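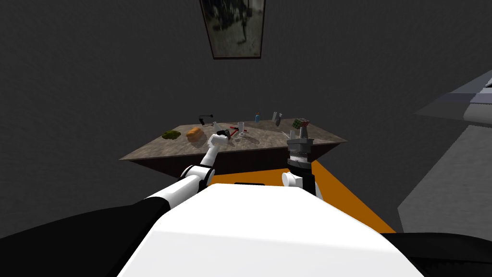 Can a robot clear a table yet, or is it still mostly demos?

Posted by Hinds_kitchen, September
Reading time: 2 minutes

My brother-in-law wants us to put money down on a home robot from a company called Jemside. He keeps sending me simulator footage like the one at the top: two arms, a table, a wine glass, a loaf of bread, a mug lying over at an angle, a Rubik's cube. I have two kids and a table that looks worse than that by Friday night. I don't need it to cook. I want the glasses in the dishwasher and the bread back in the bread box. Is anyone living with one of these who isn't selling them?

Sekar Sopacua
Keep your money for now. I fix packing machines for a living, and we had a two-armed unit from Drernico on trial next to our line. It was fine with boxes. Give it a mixed pile and it got slow and fussy, and a person had to stand there anyway.

Look at what's on that table. Bread squashes. A clear glass is hard for a lot of cameras to make out, and this one has a red-handled tool right up against it, so you have to get hold of one without knocking the other. A tipped mug needs a different grip from an upright one. Every one of those is a small job of its own, and a simulator is the kindest place to try them. Rendered wine glasses don't cost anything.

Ask Jemside for one uncut video, in a real kitchen, at normal speed, with someone else's dishes. Ask how many tries it took. When our sales guy finally answered that, it was almost 70 percent on the easy items, and he seemed to think I'd be pleased. Think about that with your own glasses.

flundofan
we have the Flundo floor cleaner and its great so I think arms will be here in 2 years tops. just wait for the sale

M. in the garage
Depends what you call a chore. Same thing over and over in the same spot, yes, machines have done that in shops forever. Your kitchen table is different every night. I'd buy a better dishwasher.

Comments (2)

tessb: The floor cleaner gets stuck under my couch twice a week, so I'm not sure what it proves about wine glasses.

Hinds_kitchen: Thanks Sekar. I asked for the uncut video. They sent me a brochure.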